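课程讲义 第二单元:手持夹爪指垫的对比试用

发放日期:2018年8月20日

本单元比较两种指垫:Garkel 的细纹垫和 Pulteck 的平面垫。对象是软性织物,操作面为铺了床单的床。评价只看三项:能否一次夹起、夹起后是否滑脱、放下后是否需要重新整理。

**一、对象与准备**

每组领取针织开衫一件、折叠好的厚布一块。开衫平铺,袖子向两侧展开,前襟朝上。夹爪从下摆一侧进入,两指先张开,再向布面靠近。

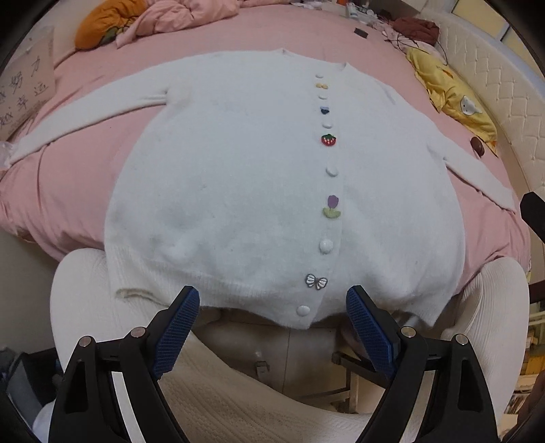 纽扣一列不作为夹持点。指垫压在纽扣上时接触面积变小,读数偏低,与夹布的结果不能放在一起比较。夹持点取下摆罗纹处,离前襟一掌宽。每种指垫做16次,中途不换操作人。

**二、折叠厚布**

厚布层数多,边缘有高度,两指容易从侧面进入。难点在于只夹起最上面一层还是整叠夹起,记录时必须注明。每种指垫做24次。接近时手腕保持水平,指尖距布面两指宽时停一下,确认开口足够再下落。

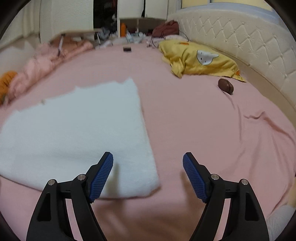 床垫会下陷,下压力不要超过设定值。Hyvönen 控制器的限力档调到2,做完整组再改。改档后的数据另起一页。

**三、数据整理**

四月那一届用同样的办法积累了近2,767条记录,存放在 Planedard 目录下,可作对照。表头沿用旧格式:

| 指垫 | 对象 | 次数 | 一次夹起 | 滑脱 | 需整理 |
|---|---|---|---|---|---|
| 细纹 | 开衫 | 16 | | | |
| 细纹 | 厚布 | 24 | | | |
| 平面 | 开衫 | 16 | | | |
| 平面 | 厚布 | 24 | | | |

失败的次数照填,不得删除。相机视角中指尖被布遮住的,在备注栏写“遮挡”。

**四、课后作业**

1. 按上表算出两种指垫的一次夹起率。
2. 说明开衫与厚布的差别主要来自厚度还是表面绒毛,写半页。
3. 阅读下一单元的限力标定部分,上课时带记录本。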